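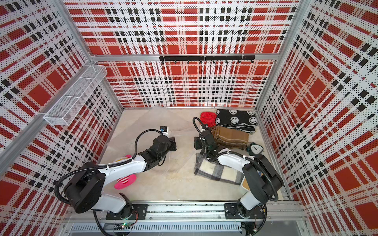
Plaid walls, with the hook rail along the back.

Thursday, October, after lunch

Second go at the sharpening notes, as the first lot were written on the back of a delivery slip and have gone the way of all delivery slips. I'm putting everything in here so that whoever picks up the paring knives next has something to go on, even if it's only a record of what I got wrong.

The Horgan knife came back to me with a dull patch near the heel and a slight hollow in the bevel, which I'm fairly sure was my own doing from last winter, when I was pressing too hard on the near end of the stone. Leather finds that sort of thing out straight away. I tried it on an offcut of the brown goatskin and it skated along beautifully for the first bit, then dug in and went right through, and I said a word I won't write down.

Started by flattening the stones, as I ought to have done the last three times. Pencil grid across the face of the 1,000, then rubbed it down on the wet-and-dry stuck to the glass. The middle stayed grey with pencil long after the ends were clean, so it was dished a good deal more than I'd have guessed by eye. The 2,000 was better but still needed doing. I drew the grid twice on each of them and stopped when the second lot of lines went evenly. My forearms are complaining as I write.

Then the back of the blade, flat on the 1,000, until the scratches all ran the same way. It's dull work and I always want to skip it, but there's a lovely moment when the whole strip behind the edge goes one colour (the radio helps). After that the bevel, with fingers spread and the pressure kept towards the edge. I went lightly over the hollow instead of chasing it out. There's plenty of steel to come off there and I'd sooner lose it a little at a time over the next few sharpenings.

Burr came up along the full length except for that same wretched patch near the heel. Gave the heel a few more strokes by itself and up it came.

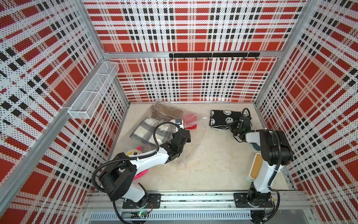
Moved on to the 2,000 with the lightest touch I could manage, alternating sides and taking fewer strokes each time, and then the strop. I used the green compound on the smooth side of the leather. I'd been told the rough side holds more, and it does, but it seemed to round the edge over when I tried it on the old Pavia blade, so I've gone back to smooth and I'm happier.

Tested on the goatskin again. Much better! Long even shavings from the corner inwards, no grabbing, and a turn-in thin enough to see my finger's shadow through. The calf was harder going and I had to lower the handle more than felt natural. I'd like somebody else to try it, preferably somebody left-handed, before I blame the skin.

A word on the Janden stone, the one marked 844 on the box in felt pen. It's shedding grit at one corner and it leaves a deep scratch every so often that takes an age to get out. I've put a bit of tape on that corner. Please don't use it for finishing. For kitchen knives and the big shears it's perfectly all right.

Still to do: the two French-pattern knives, the spokeshave iron, and a proper look at the small Fomedano scissors, which pinch at the tip and will probably want the pivot seeing to before anyone touches the edges. The strop needs a fresh coat of compound – 7 strips of leather went past it today and it's looking rather bald in the middle.

Stones are drying on the rack by the sink. Leave them off the radiator, please, the last one cracked.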